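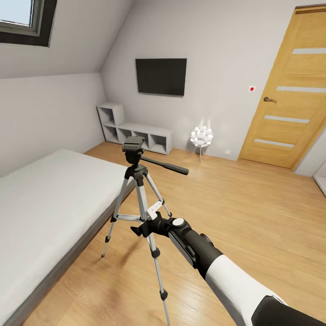

Attic bedroom with a skylight and a camera tripod on the floor.

The Ovholm Window Portraits are a community photography project in the old harbor district of Ovholm, begun by the portrait photographer Grażyna Witkowska. Residents are photographed at home, and the prints are pasted up as large posters on the outside walls of the buildings they live in. It is one of the liveliest public art projects the town has seen, and a walk through the district in July, when the newest posters go up, is a real treat!

Witkowska started with 26 neighbors on Kwiatkowski Street, many of them dockworkers' families who had lived there for decades. The portraits are all black and white, printed on thin paper and stuck up with wheat paste, so they fade and peel with the weather. Sitters choose their own clothes and their own room, and many pick the kitchen.

The project grew quickly after the neighboring town of Furnberg offered the long brick wall of its former cannery. That wall holds 400 portraits, arranged by street, and families still stop there to hunt for their grandparents. By the end of its fourth season the project had photographed 2,067 people.

A companion book, Wosalum, takes its name from a local word for the light just after sunset. It gathers 44 of the portraits with short texts in the sitters' own words, some wonderfully funny, on subjects from herring to first dates. The original negatives are kept at the Ovholm town library, where prints can be viewed on request.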